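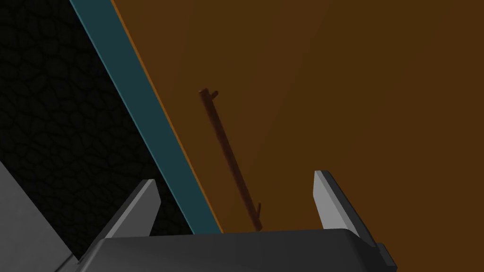

Simulated gripper view, fingers open on either side of a bar handle. Cabinet task, Nestow Drawer Challenge.

The Nestow Drawer Challenge is a student robotics competition held entirely in simulation. Teams from secondary schools and colleges program a two-armed robot to operate household furniture in a rendered room. It was established by Ismael Lins, a technology teacher at Flarnham, as an extension of an after-hours programming club, and is now run each year with the heats beginning in September.

Format

Teams consist of up to five students and one supervising teacher. Each team receives the robot model, a set of training rooms and an allowance of 200 practice runs on the shared server. Scored runs are carried out by the organisers in rooms the students have not seen. Wall and floor textures, lighting and cabinet colours are varied between rooms, and a controller tuned to one colour scheme generally performs poorly in the others.

The cabinet task is the oldest of the events. The robot must locate a nominated drawer, align a parallel gripper with its handle, close and pull. Handles differ in size and shape from drawer to drawer. A run is limited to 12 minutes of simulated time.

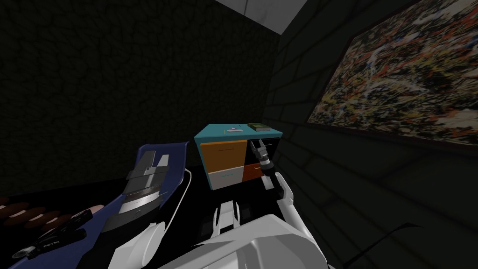 Small items are left on top of the cabinet in most rooms and must not be knocked to the floor - each one dislodged carries a penalty of 10 points. Contact between the two arms ends the run. Teams may use either arm, although the Brarow rules, adopted from a neighbouring league, award a bonus to programs that choose the arm without operator input.

Scoring

The maximum score is 700 points, divided between approach, grasp, drawer travel and the written logbook. The logbook is marked separately by teachers from other schools. Ties are decided on grasp score, then on logbook.

Hosoda division

The Hosoda division, for first-year entrants, supplies a working arm controller and asks students to write only the perception and grasp selection code. Entrants may compete in it once before moving to the open division.

Print this article
E-mail this article

Search articles Enter keyword Go

Comments

kelpie_dad: My daughter's team lost most of their marks on the logbook. Worth telling new entrants to start it in week one.

R. Tan: Does the practice allowance reset between the heats and the final? The article doesn't say.

mrs_g_science: It didn't for our division, R. Tan. We'd used ours up before the heats and had to finish on the training rooms offline.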